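Section 2: Lining the enclosure and laying the floor panel

Read this section before you open the wallpaper roll. Lining the three walls takes one person most of an afternoon, and the paste then needs 12 hours before the floor panel goes in. If you start on a Sunday morning you can lay the floor on Monday.

The Truminlow lining kit (order number 2253) contains wallpaper for three walls, one floor panel with a beige marble texture, a packet of paste powder, a plastic smoothing tool and a strip of corner tape. You will also need a sharp utility knife, a metal straightedge, a pencil, a bucket, a paste brush and a clean sponge.

Preparing the walls

1. Take everything off the floor area and wipe the inside faces of all three walls with a damp sponge. Let them dry.

2. Run a finger down each corner. Sand off any raised bumps of old paint or glue, then wipe away the dust. Small bumps show through patterned paper more than you would expect.

3. Put the corner tape down the two back corners, half on each wall, and press it flat with the smoothing tool.

4. Measure the height of each wall at both ends. Write the larger figure on the wall in pencil.

Note: Walls up to 70 cm high can be covered with the paper in the kit. For taller walls, order a second roll and check that the batch code on the wrapper is the same. Colors vary a little between batches.

Cutting and hanging the paper

5. Unroll the paper face down on a clean table. Cut the back wall piece first, adding 2 cm at the top and 2 cm at the bottom for trimming.

6. Lay the uncut roll beside the back wall piece and slide it until the pattern lines up at the edge. Mark the left side wall piece and cut it. Do the same for the right side.

7. Number the pieces on the back in pencil, with an arrow pointing up.

8. Mix the paste as shown on the packet. Leave it to stand until the lumps are gone, then stir again.

9. Brush paste on the back of the first piece, working out from the middle to the edges. Hang the back wall before the sides.

10. Smooth the paper from the center outward. Lift and re-lay any part with a crease – do not try to press a crease flat.

11. Hang the side pieces, starting from the back corner and working forward. Match the pattern at the corner at eye level. If the corner is out of square, let any mismatch fall near the floor.

12. Trim the top and bottom with the knife and straightedge. Wipe paste off the face of the paper right away with the damp sponge.

Caution: Change the blade as soon as it starts to drag. A dull blade tears wet paper and is more likely to slip. Always cut away from your other hand.

Leave the paper to dry with the room at its normal temperature. Do not point a heater or hair dryer at it. Bubbles that are still there the next day can be opened with a pin and pressed down with a little paste.

Laying the floor panel

13. Check that the base is clean and that no paste has dried along the bottom of the walls. Scrape off what you find.

14. Hold the floor panel at a slight angle, textured side up, and set the back edge down first. Lower the front edge slowly.

15. Press the panel down at all four corners. It should lie flat without rocking. If it rocks, lift it and look for grit underneath.

16. Slide the panel until the gap is even along the side walls. Do not glue it. You will want to take it out for cleaning.

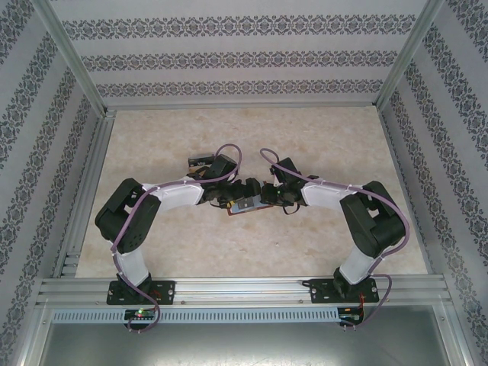 Figure 4. Patterned paper on three walls and the marble-textured floor panel, with a small reddish-brown board in the center and a small labeled box nearby.

Placing items on the floor

17. Set small flat items near the center of the panel, where they can be reached from all sides. Turn any label face up so it can be read without lifting the item.

18. Stand boxes a short distance from the paper. Printed cardboard can leave a mark if it rubs against a wall.

19. Lift items to move them. Dragging a board or a box with sharp corners will scratch the marble texture, and scratches cannot be polished out.

Caring for the lining

Dust the walls with a dry, soft brush. The paper can be wiped with a barely damp cloth, but it must not be soaked or scrubbed. Clean the floor panel with warm water and a drop of dish soap, then dry it. Do not use acetone, bleach or scouring powder on either one.

Strong sunlight fades the pattern over time. If the enclosure stands near a window, close the blinds when it is not in use.

If an edge of the paper lifts, mix a small amount of paste and work it under the edge with a thin brush. Press the edge down and hold it with low-tack tape until dry. Peel the tape off slowly, back along itself.

Replacement floor panels and single rolls are sold by Staravetti dealers. Give the order number from the start of this section, and the batch code if you are replacing only one wall. For edge trim and corner strips, see Section 3.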